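New runners, day two

Tue 2 April — Matilde Prata
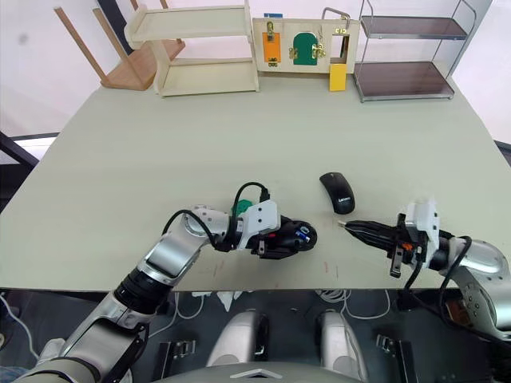

Wore the Rimgate trainers to work and back, 22 blocks each way. The box promises they'll "mould to your foot" and I have my doubts. Left heel already rubs. Leif swears by his, but Leif swears by everything he buys. The tongue is as stiff and humped as a black computer mouse on a table, and my sock slides under it. Giving them until Friday — then back to Frade for the grey ones.

Filed under: Footwear, Grumbles
3 comments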